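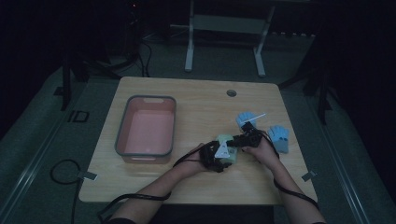 Do you need a robot in the room to teach a robot? For the kind of learning we do, a person's hands and a decent gripper will get you most of the way, and the arm can wait until training is done.

November 2024

Long day on the Penside study, and I'm writing this before I forget which half of it went well. The whole question is whether demos from bare-ish hands with trackers strapped on are worth as much as demos from the hand-held gripper. Same table, same pink tub, same soft junk to put in it. I did trackers and gripper both and my wrists are letting me know!

We wanted 120 good demos and we got 100, which I'll take. The trackers are faster (you just grab things the way you always do) but the cables bug me, and the squishy stuff hides the fingertips, so the pose estimates wander. I threw out a whole batch at lunch for that and sulked over a sandwich. 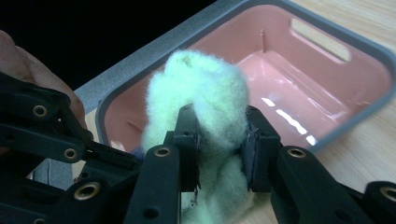 Green fluff in the jaws, tub behind.

The gripper is slower but so much cleaner. What you record is pretty much what the arm will have to do later -- no guessing how five fingers turn into two jaws. First training run on the gripper set came back at roughly 6 percent better placement than the hand set. One run, one seed, so I'm not telling the Sayegh people anything yet. I did do a small dance.

Still to do: rerun with 2 more seeds, fix the clock drift in Rolto (again), and try mixing both sets, which is the bit I'm really curious about. My bet back in May was that a mix would win. We'll see -- I also bet the trackers would be comfy.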